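2 min read

Ticket 141 – nightstand drawer, room 12, Oststead
Opened by: Celeste Calado
Assigned: Amos Benavides
Status: see bottom

Problem as reported
Drawer on the round nightstand rubs on the way in, stops short, needs a shove with the hip. Guest mentioned it at checkout, housekeeping confirmed. Phone went over the back of the stand once already from the shoving. Please fix before the August block comes in, we are full.

Log

9:40 am – Amos
Up there now. Same model as the others, the Lavby round one w/ metal legs. Drawer opens OK. Closing it, drags on the last couple inches. Pulled it out to look at the slide on the outside of the side panel. Long telescoping one, dark metal, attached to the wood. Drawer was empty when I got to it so not a weight thing.
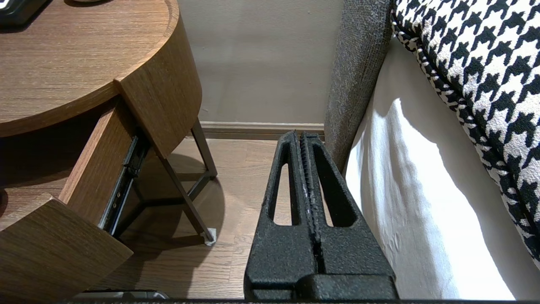 Pushed up on the front with one hand and it went in fine. Let go, drags again. So either the rail has dropped a hair or a screw is backing out behind the inner section where I can't get at it with the drawer on. Did not take it off yet, need the short driver, its in the van.

10:05 am – Amos
Short driver not in the van. Who has it

10:12 am – Dwayne Ferreira
Me, sorry. Over in 30. Bringing it up after the shower door.

10:50 am – Amos
Drawer off. Rear screw on the rail loose, maybe two full turns. Front one tight. Hole is chewed up a bit so just tightening wont hold for long. Packed it w/ a sliver of dowel and glue, screw back in. Wiped old grease off the rail, it had hair and lint in it. No new grease – last time we did that on 173 it got on somebody's shirt.

Also checked:
- feet. One cap was not sitting flat, pushed it back on. Stand rocked a little before, less now
- legs, crossbar bolts all snug
- top, no movement

11:20 am – Celeste
Does it need a new slide or not? Ketill wants to know if he should order. Escobedo takes forever.

11:26 am – Amos
Not for this one. I would order a pair anyway for the shelf, same thing is going to happen on the rest of them.

11:31 am – Ketill Toft
Ordering one pair. Need the length, closed, end to end. Don't guess please, got the wrong ones from Namau in the spring and they wouldnt take them back

11:45 am – Amos
Will measure when the glue is set. Leaving drawer out on the bed on a towel until then. Put a note on the door.

2:15 pm – Hideaki Yagi
Took over from Amos, he's on the boiler. Glue feels hard. Drawer back on the rails, ran it in and out maybe 20 times, closes by itself the last bit now. No rub. Measured the rail and texted it to Ketill direct.

Stand goes back in the corner by the bed. Phone at the back of the top, up close to the wall, so it has less chance of going over the front when someone yanks the drawer. Cord is still a mess, it bunches up and hangs over the left side. Might want a shorter one, seperate ticket.

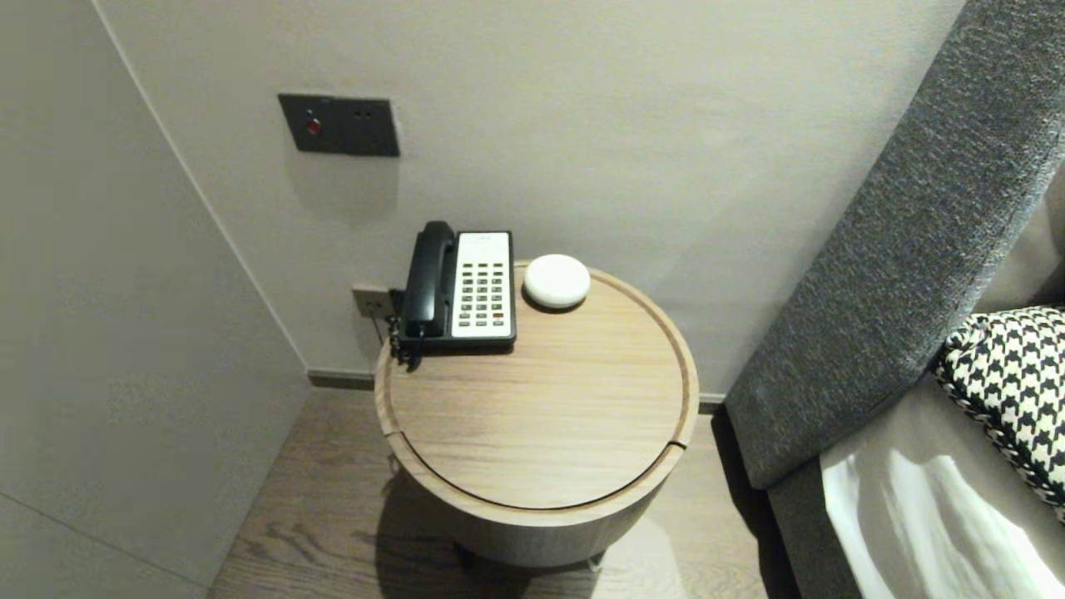 Room 12, top of nightstand, phone at the back next to the wall.

2:40 pm – Celeste
Thanks. Is the phone working, did anyone try it after the fall?

2:44 pm – Hideaki
Called the desk from it, Dwayne picked up. Fine.

2:50 pm – Celeste
OK. Leaving this open until housekeeping has had one turn at it. If the drawer sticks again please reopen here and don't start a new one, I had three tickets for the same lamp last month.

Status: fixed, waiting on housekeeping
Parts: dowel, wood glue (stock). Slide pair on order, Ketill
To do: cord ticket – Hideaki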